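Keeping Whiteboards Clean at Home

A small whiteboard on the kitchen counter or a desk gets wiped more often than it gets cleaned. Wiping moves the ink dust around. After a few weeks the surface turns gray and new marker stops coming off in one pass.

For everyday erasing, a dry cloth is enough. Fold it to a flat pad and pull in one direction, then turn to a fresh side. Scrubbing in circles pushes the dust back into the middle.

Once a week, go over the board with a cloth dampened with plain water and a drop of dish soap. Wipe again with clean water, then dry it. Soap left behind is the usual reason a marker skips or beads up.

For ghosting — the faint writing that stays after erasing — try these in order:

1. Trace over the old line with a fresh dry-erase marker and wipe right away.
2. Rubbing alcohol on a corner of the cloth. Open a window.
3. A cleaner made for whiteboards. I have used Floltura spray and the cheaper Kultico one and could not tell them apart.

Permanent marker comes off with steps 1 and 2. Ballpoint usually needs alcohol twice.

Skip scouring powder, melamine sponges and steel wool. They take the gloss off, and a board with no gloss holds ink for good. Paper towels are fine in a pinch but leave lint.

Lay a small board flat to clean it. Hung on a nail, it swings and you end up pressing on one edge. 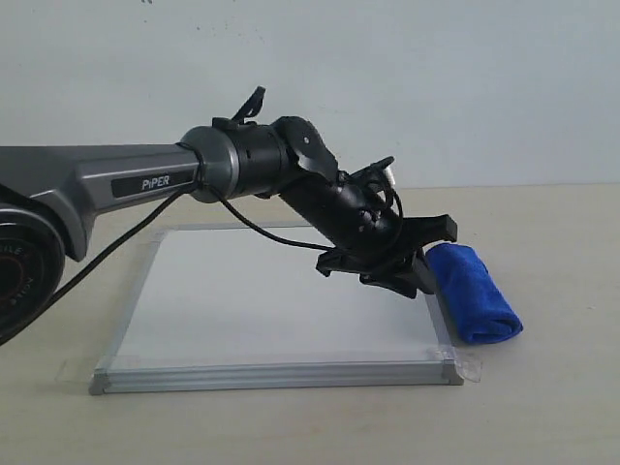
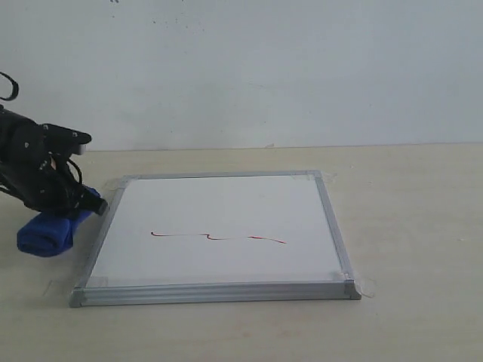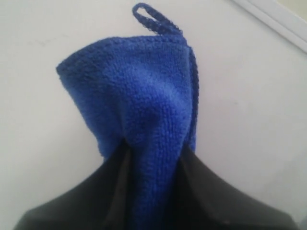 Wash microfiber with other microfiber, in warm water, no fabric softener. Softener coats the fibers and the cloth starts to smear. Marker dust will stain light towels, so keep dark ones for the board. Hang to dry or tumble on low. Mine last about 200 washes before they go to the garage.

Store markers flat or tip down. A dried-out marker leaves a thin line that is harder to erase than a wet one.

Comments (2)

The trace-over trick worked on a grocery list that had been up since February. Two passes with the black marker and it was gone.

Does alcohol hurt a painted frame? Mine is a Burkov board and the trim went dull after I used it.

Contact | Copyright Hijazi Home Notes | Back to top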